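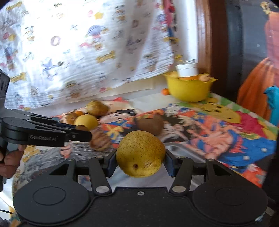 28/06/2025, ripening shelf, fruit check

Started late today. The kitchen scale was again showing a battery sign, so I changed the battery and tested it with the 140 g weight. It is fine now. The whole lot with the crate is 2,543 g. I forgot to weigh the crate alone, must do it tomorrow.

Pears: the big round yellow one has a bruised patch, wrinkled, low on one side. I put it first on the list for eating or cooking. The skin higher up is speckled and I would not worry about that. The other pear, the longer one, has to be checked again at the neck, because on this kind the neck becomes soft before the rest. Gellwood delivered both in the same bag, so I can not say which is older.

Finia asked if we can keep the pears and the orange-colored fruit in one box. I prefer two boxes. If one piece starts mold, we lose less.

Changed the rule for stickers: leave them on until the fruit is cut. Last October we removed all of them at the start and then nobody could match the fruit with the delivery paper. It took me one evening to repair the table.
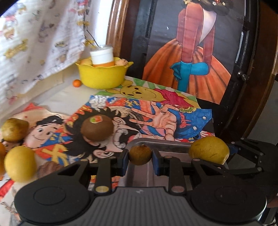

Iqra Mohmand wrote in the margin that the small brown ones should not wait for the pears, they lose their taste much earlier, and she would open one every second day and write down how it smells. I agree. I made a new column for smell, only words, no points.

Metal tray: wash with warm water and a little soap, and clean along the groove with the small brush. Juice dries there and becomes sticky.

To do:
weigh the empty crate
ask Lâm for the date of the Gellwood delivery
cut the bruised pear, look how deep the brown goes
buy paper bags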